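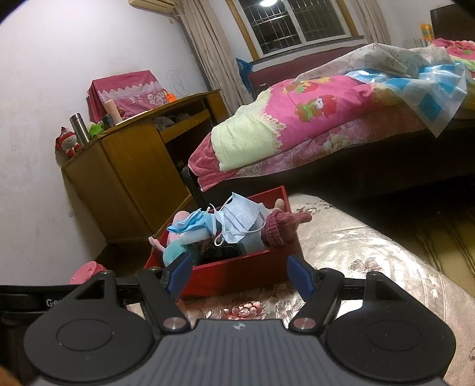
Figure 1. Wrist view from the hand-held gripper, fingers open, at the approach to a red open-topped box of mixed household items.

Progress report: learning bin-clearing skills from hand-held gripper demonstrations
Submitted to the Prernix program office by Zlatko Vukadinović, Wurkoson manipulation group
18 December 2019

1. Status

The work is on schedule except for the deformable-object task, which is four weeks behind the plan. Data collection in homes has replaced collection in the lab for all new tasks. The first policy trained only on home data has been evaluated on the arm. Spending is within the approved budget, and no change to the total is requested.

2. Method

Demonstrations are recorded with a hand-held gripper that has the same finger links and blue fingertip pads as the gripper on the arm. A wide-angle camera is fixed to the tool and moves with it. The operator holds the tool and performs the task directly. No arm is needed at the collection site.

Tool motion is recovered offline from the camera images and the inertial record. Finger opening is measured in the image from the position of the two pads. The policy receives two consecutive images and the current finger opening, and outputs a short sequence of relative tool motions. All motions are expressed in the tool frame. We chose this after the first quarter, when policies trained in a room-fixed frame failed whenever the camera was tilted away from the angles used in training. Large roll angles, such as the one in Figure 1, are now kept in the training set. The earlier filter removed them.

3. Data collected this period

The collection covers 49 homes. After filtering, 852 demonstrations remain for the box-clearing task, in which the operator removes items one at a time from an open box and sets them down next to it. Operators use whatever the household has on hand. They are asked to leave the room as it is, including furniture, bedding and lighting. In Figure 1 the contents include two disposable face masks and a knitted item with a ribbed cuff, and the box stands on a shiny floral covering that reflects the light.

Three causes account for most rejected demonstrations:

Loss of tracking. This is most common when the tool moves quickly toward a plain wall or a glossy surface, where there are few stable features to follow.
Pads hidden from view. If a pad is behind the rim of a box or under a piece of cloth, the finger opening cannot be measured. Short gaps are filled by interpolation. Longer gaps cause rejection.
Operator error, mainly starting the task before the calibration motion is finished.

Rejection for loss of tracking fell after we changed the calibration motion. Operators now sweep the tool slowly across the room before the first grasp, which gives the mapping step a better set of distant features. Windows at night remain a problem. A lamp reflected in a dark pane moves with the viewpoint and is sometimes taken for a fixed point. The Shahbazi masking step removes most of these points but adds processing time per recording.

4. Results

The box-clearing policy was tested in our lab on boxes and items that do not appear in the training data. A trial counts as a success when the selected item is lifted clear of the rim and released outside the box. Rigid items were picked successfully in 89 percent of trials. The policy trained on lab data alone was clearly worse on the same test boxes, and most of its failures occurred on patterned surfaces.

Thin and deformable items are well below this level. Elastic loops, loose threads and folded fabric lead to two typical failures. In the first, the fingers close on a loop and the item swings against the rim during the lift. In the second, two overlapping items are lifted together. The policy does not detect either condition, because the demonstrations contain few examples of recovery. Operators tend to avoid these grasps without being told to.

Adding homes improved performance more than adding demonstrations within a home. With the total number of demonstrations held fixed, the set drawn from all homes gave a higher success rate than a set drawn from a small group of them. The size of the gap varied between training runs, and we do not yet report it as a single figure. More seeds are being trained.

5. Problems and actions

Fingertip wear. The pads lose grip after extended use and the change is visible in the grasp results. Pads on all tools are now replaced on a fixed schedule. The spare set ordered from Flulov has arrived.

Clock offset. One tool was found to have a drifting offset between the camera and inertial records. The affected recordings were reprocessed with a per-recording offset estimate. Those that could not be aligned were dropped and are not included in the total in section 3.

Privacy. Home recordings show personal belongings in the background. Householders sign a release and may withdraw a recording. Recordings are stored on the project server only, and still images are checked before they are used in reports.

6. Plan for the next period

Collection of recovery demonstrations will start in January. Operators will be asked to begin from a poor grasp, for example with an item held by its edge or with two items between the pads, and to correct it. The same filter will be applied, with a longer limit on pad occlusion.

The evaluation will be extended to deeper boxes and to boxes placed on beds and other soft surfaces, where the box can move during the approach. The multi-seed comparison described in section 4 will be completed first, as it decides how the remaining collection time is divided between new homes and repeat visits.

One decision is needed from the program office: approval to move the deformable-object milestone by four weeks. The revised test protocol is attached as Annex B.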